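### 4. What people wrote down on the way out

So I should say up front that I came into this study as a fan. I like sequels, even the creaky ones that show up decades after anybody asked for them, and I've sat through plenty where the only thing anyone wanted to talk about afterward was how nice it looked. My hunch was that reviewers and regular audiences mean different things when they call a late sequel "faithful." Section 3 covered how I collected the written reviews. Now I get to the fun part, the comment cards.

The cards came from two theaters, the Sornow and the smaller Witthorpe across the river, and both let me leave a stack by the exit doors all through June. The film was *Hovland*, the follow-up to a slow, rainy detective picture that most of the older crowd had seen on tape. I ended up with 885 cards I could read. Another 127 were blank or had only a star rating, and I left those out of everything that follows (I know, I know, a star rating is data too, but it couldn't tell me anything about word choice).

My coding was pretty simple. I read each card twice, a week apart, and marked whether the person compared the new film to the old one at all. If they did, I marked what they compared: story, mood, music, acting, or the look of the thing. A card could get more than one mark. Elsa Midtbø coded a batch separately, and where we disagreed we argued it out over the phone, mostly about whether "it felt cold" was a comment on mood or on the color of the picture. We went with mood. I'm still not sure she was right about that!
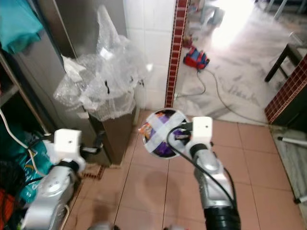

Did people who loved the first film like the sequel less? They didn't, at least going by the cards, and they were often the warmest writers in the pile - they just wrote longer and complained more on the way to saying they'd had a great time.

That surprised me, given what the published reviews had done. The reviewers tended to treat the original as a kind of test the sequel had to pass, scene by scene. They'd bring up the interrogation on the ferry, then the new film's version of it, and score one against the other. The card writers hardly ever did this. Out of the full set, 207 mentioned the earlier film in any way, and a good chunk of those only did it to say who they'd seen it with. One card from the Witthorpe reads, in full, "Dad would have fallen asleep at the same part." I coded that as mood, and I'll defend it.

When people did get specific, it was nearly always about pace. The original takes its time, and so does *Hovland*, which runs long even before the credits. Reviewers called this "patient" or "bloated" depending on how they felt about everything else. On the cards the usual word was "slow," and it took me a while to see that plenty of people meant it kindly. "Slow like the old one" is praise. "Slow in the middle" isn't. I had to go back and split that code in two after my first read, so the early counts in my conference talk are a little off from the ones I'm giving now.

The ending was another matter. *Hovland* closes with the detective walking back into the Clornbridge hotel, where the first film began, and it holds on the lobby for a good long time without any music. Every reviewer I read had an opinion about it. Most thought it was a cheap echo, a way to borrow some feeling from a better movie.
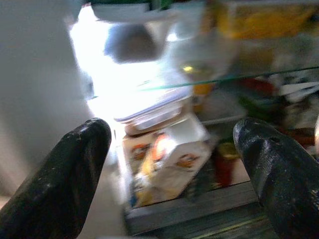

Audiences split on it, and the split followed age less than I'd figured it would. Some younger viewers who'd never seen the original still picked up that the lobby meant something, and a few said they planned to go home and find out what. For them the echo worked backward. They met the copy first and got curious about the source, and none of the reviews I collected even considered that somebody might come to the films in that order.

I want to be careful here, as the cards are a lopsided sample. People who hang around to write on a card with a golf pencil are people with something to say, and the Sornow crowd skews toward folks who go every week. I also can't tell how many card writers had read a review before buying a ticket. A few clearly had, since they quoted one back at me, usually to disagree with it.

Still, I think the difference in how the two groups used the old film holds up. Reviewers used it to measure. Card writers used it to place themselves - where they were back then, who was sitting beside them, whether they'd stayed awake. Section 5 takes the word "faithful" by itself and follows it through both sets of writing, starting with the 2 cards that used it to describe the popcorn.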